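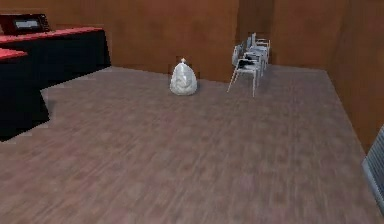 Course notes by M. Brostum
Housekeeping and Facilities Work, Unit 2: Waste in Shared Buildings
Revised 14th December

What this unit covers

Waste handling from the room to the pickup point. Floor care was Unit 1 and is not repeated. Bring these notes to the practical, and bring your own gloves if the ones in the store room don't fit you.

1. Terms

Waste stream: one kind of waste that is kept apart from the others all the way to pickup. Most office buildings run general waste, paper and card, and mixed containers. Kitchens add food waste.

Contamination: the wrong material in a stream. A half-full cup of coffee tipped into a paper bin can spoil the whole bag, and the hauler may charge the building for it.

Holding point: the place where tied bags wait before they go to the dock. It has to be named in the building plan. A hallway is never a holding point, even for a few minutes.

Liner: the bag inside a bin. On site you will hear "bag" and "liner" used for the same thing. In the written test, use "liner" when it is in the bin and "bag" once it is tied and out.

2. Choosing a liner

Liners are sold by volume and by thickness. Volume should match the bin with enough extra to fold over the rim by the width of a hand. If the liner is too small it slips down and waste ends up behind it. If it is too large it bunches at the bottom and the corners tear when lifted.

Thickness depends on what goes in. Paper towels and wrappers are light, and a thin liner is fine. Food waste is heavy for its size. Glass should not go in a liner at all unless the building has no other stream for it, and then only in a rigid tub.

White or clear liners make it easier to spot leaks and, with clear ones, contamination. Black liners hide both. Some clients still ask for black in public areas because they think it looks tidier. Follow the contract.

3. Tying and lifting

Stop filling at three quarters. An overfull bag can't be tied properly, and people make up for it by pressing the contents down with their hands. Don't press. Needle and glass injuries in this trade mostly come from pressing and from carrying bags against the leg.

Gather the neck, let the trapped air out slowly with your face turned away, twist, and knot once. Lift by the neck with one hand. If you need the second hand underneath, the bag is too heavy and should be split or moved by cart.

Never drag a bag. Dragging thins the bottom and leaves a trail on hard floors that has to be mopped the same shift.

4. Worked case: the Bosach building

The Bosach building has 61 desk bins and a shared kitchen on each of two floors. Until November every desk bin was emptied every evening, and each one got a fresh liner whether it needed it or not. The store room was going through a case of 500 liners in well under two weeks.

The contract was changed so that desk bins were taken out and replaced by 12 shared stations, each with three streams. Staff complained for a while, mainly those seated far from a station. Liner use dropped, and the evening round got shorter. Kitchen waste did not change, as you would expect.

Two problems came up afterward. Tenants began leaving tied bags beside full stations, and the paper stream was contaminated with food trays. The first was handled by adding a midday check. The second was still open when these notes were revised. We will discuss it in class, so think about where you would put the signs and what they should say.

5. Round sheets

Use the Stesumska sheet, not the older Ragab one. The two look alike, but the older sheet has no column for contamination. Fill in each line when you leave the room. Sheets filled in at the end of the shift are nearly always wrong somewhere.

Write what you found in plain terms: "liner torn, floor wiped" or "food in paper, moved to general." Leave out guesses as to who did it.

6. For next time

Read section 3 again before the practical. Work out how many liners the Bosach stations would use in one five-day week if every stream were changed once a day, then again if paper were changed only every other day starting on the first. Show your working.

Unit 3 starts with washrooms. The reading is in the course folder.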